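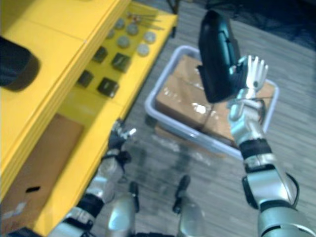 Kitting is the practice of gathering the separate parts needed for one assembly and supplying them to the point of use as a single set. It is common in light manufacturing, furniture packing, and repair work. A kit may hold loose parts, subassemblies, or both, and is normally identified by one stock number.

Types

A stationary kit stays at one workstation until it is used up. A traveling kit moves along the line with the product and serves several stations in turn. Traveling kits need a carrier that keeps parts in order during transport, usually a shallow tray with a raised edge.

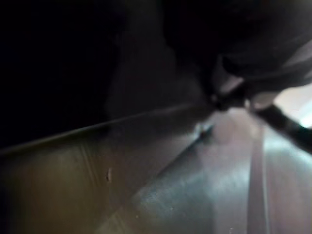

Kits are built from a pick list derived from the bill of materials. Small fasteners are often counted by weight, while parts that scratch easily are placed by hand. A check is made before release – either by a second picker or by comparing the total weight with a stored value.

Effect on storage

Dénes Mészáros compared kitting with line stocking at the Cendel hinge works, where 550 part numbers were in use. Line stocking required less handling, but took up more floor space beside the assemblers. His report recommended kits for products with fewer than 300 orders a year.

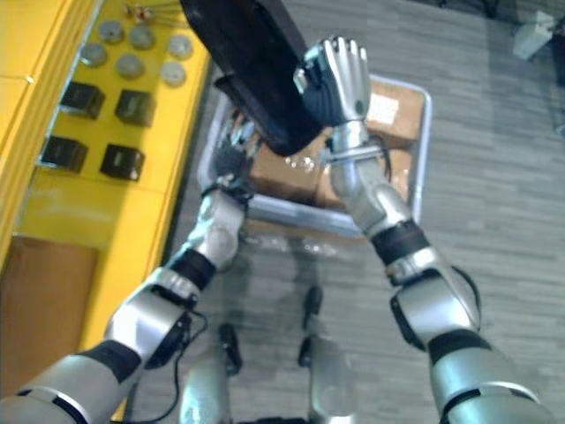 Bulky items are generally left out of the kit and delivered separately, with a reference on the pick list. Judit Vincze uses the term "split kit" for this arrangement; other authors treat it as a form of sequenced delivery.

See also: Bill of materials, Line stocking, Order picking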